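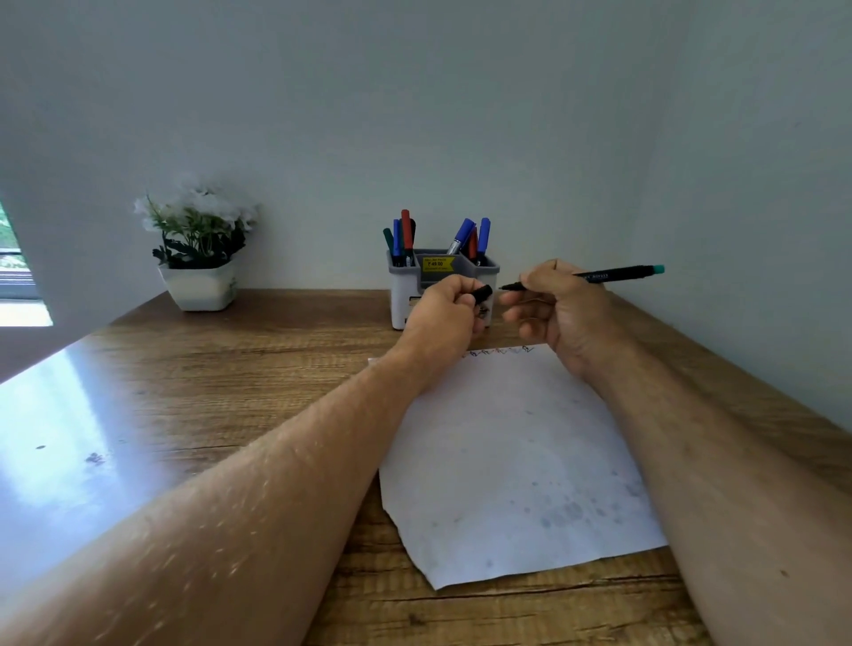

Jeltbridge Spring Show: progress report to the Clullau Fund
January 15, 2019

Your grant of £2,715 arrived safely and has begun to leave us again. So far we have spent £659, mostly on show benches to replace the trestles that gave way under the marrows last summer. The new ones have been tested with sacks of compost and one large member, and held.

Entries. We promised you 100 classes and the draft schedule has them all, after a lively evening on whether rhubarb is a fruit. It remains a vegetable, under protest. The Hirose Cup for daffodils is back from the engraver with last year's winner spelt correctly at the second attempt.

Young growers. Tuvasden primary school has taken 600 bulbs. Most are in pots, some are in the football pitch, and we are told the goalmouth should be very pretty.

Behind schedule: the hall heating, which we said would be mended by Christmas. The engineer has now promised February. We have asked him which one.

Still to spend: £2,056, set aside for the marquee deposit, judges' travel, printing and the heating. We would like to move a little of the printing money to vases, as the old ones leak, and would be glad of your agreement before we order.

Receipts are attached, including the one that went through the wash.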